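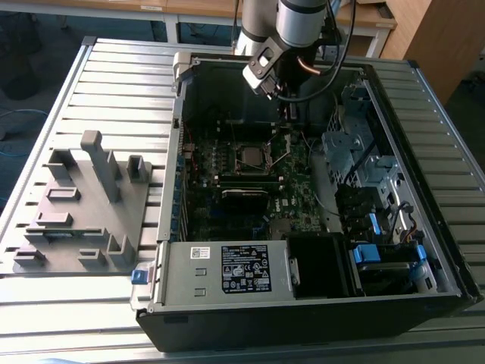

Anyone buying a driver set for desktop teardown should skip the ratchet, according to one comment under the January review of the Pudis kit, as it only adds play between hand and screw. I agreed with that when I read it. After using the Trorker bench driver set as my main tool for four months, I agree with part of it.

The Trorker is a 25-bit set with a ratcheting handle, a fixed handle, a flexible extension and a rigid extension. It comes in a hinged steel case and weighs 534 grams with everything in place. Mine was bought at the regular price from Pallengate, who had no part in this review. The work it did was ordinary refurbishing: opening office desktops, pulling drives and power supplies, removing heatsinks, cleaning, and putting it all back.

Bits

The bits use the small 4 mm hex shank. That is the right size for laptops and a compromise for desktops. Case screws, drive cage screws and power supply screws are often overtightened by whoever was in there last, and a thin shank twists visibly before a stuck one lets go. None of mine have snapped. The #2 Phillips has rounded slightly at the tips and still seats properly in a clean recess. In a recess that is already damaged it rides up sooner than it did when new.

The slotted bits are ground flat, with no taper near the tip, so they fill the slot along its full depth. Cheaper sets tend to get this wrong. The Torx bits are well formed except for the smallest, which fits loosely in every fastener I tried. Security Torx versions are included, and their center holes are deep enough for the pin to clear.

Markings are laser etched on the shank and face up when the bit is stored. Under a desk lamp they are easy to read. In dim light the etching is too shallow to help, and I ended up putting a dot of paint on the two sizes I use most.

Magnetism is the part of the specification that sellers state least clearly. Trorker magnetizes the handle socket and leaves the bits plain. The pull at the tip therefore depends on bit length

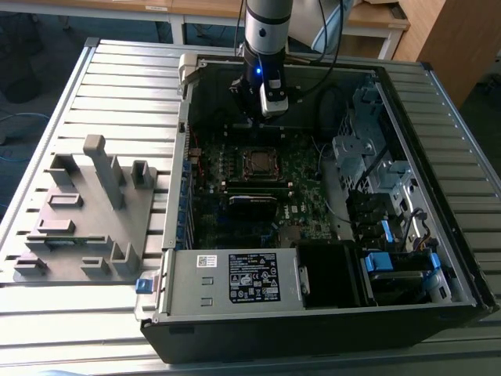
and drops off badly once the flexible extension is added. With the rigid extension, a motherboard screw stays on the tip when the driver is held straight down, and falls off if the shaft is tilted much. With the flexible one, it falls off more often than it stays. For starting a screw in a deep corner of a case, I use the rigid extension and a long-nose plier as a backup.

The Pudis kit magnetizes every bit individually. It holds screws better, and it also collects every metal particle on the bench. Which of these you prefer depends on how clean your bench is.

The case deserves less space than it usually gets in reviews. It closes with a spring latch, the hinge is a full-length pin, and the foam insert grips the bits firmly enough that the case can be turned over open without losing any. Getting a bit out with gloves on is slow. The lid does not lie flat, which means it always takes up more of the bench than it should.

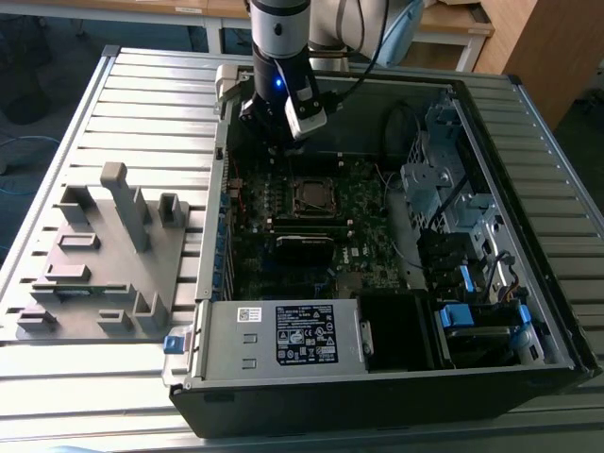 Handles and ratchet

The ratcheting handle has a fine-toothed mechanism and a three-position collar. Back drag is low. This matters with long case screws, where a coarse ratchet simply turns the loose screw back and forth and gets nowhere. On the Trorker the ratchet keeps working until the screw is almost free, after which it is faster to spin the end cap with a fingertip.

There is play, as the commenter said. Side to side, the socket moves enough to feel. For removal it makes no difference. For starting a fine thread into a brass standoff it does, and cross-threading a standoff is an expensive way to save a few turns of the wrist. I now take screws out with the ratchet and start them with the fixed handle. Once the thread has caught, either one is fine.

The fixed handle is the better made of the pair. It is a single aluminum piece with a knurled grip and a rotating cap, and the socket has no measurable play. The knurling is sharp enough to be unpleasant after a long session. The older Wouters fixed driver, which I still keep in the drawer, has a rubber sleeve that is far more comfortable and goes sticky with age.

Spring-loaded heatsink screws are a reasonable test of any handle. They need steady downward pressure and even turns, alternating between corners so that the plate does not tilt. The ratcheting handle is thick enough to give good leverage here. The fixed handle is thin, and with dried thermal compound holding the plate down I found myself squeezing
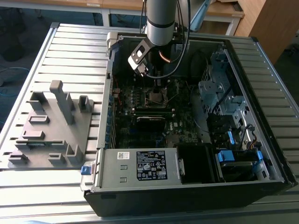
harder than I wanted to over a populated board. A slip at that point can take a surface component off, so I would use the thicker handle with the collar locked. The lock position is firm and has not jumped out under load.

Torque is not adjustable or limited on either handle. Trorker does not claim otherwise, but the printing on the box uses the words "controlled torque" without saying what is controlled.

Wear and spares

Replacement bits are sold singly, and Pallengate stocks most of the sizes. The ratchet core is a pressed assembly and cannot be opened for cleaning without damage. Mine picked up dust from the desktops and started to feel gritty. A drop of light oil at the collar cleared it, and I have had to do this once more - so far without any change in the action.

The magnet in the ratcheting handle is glued in place. It worked loose and came out attached to a bit. Epoxy fixed it. The magnet in the fixed handle has not moved.

Bought for desktops only, I would take a set with full-size quarter-inch bits over this one. For a bench that sees both desktops and laptops, the Trorker covers the work with two handles and one case, and the fixed handle is good enough that I would buy it separately if it were sold that way. Pallengate lists it only as part of the set.

Updated 5th August: the #2 Phillips bit has been replaced. The new one has the same profile and slightly deeper etching.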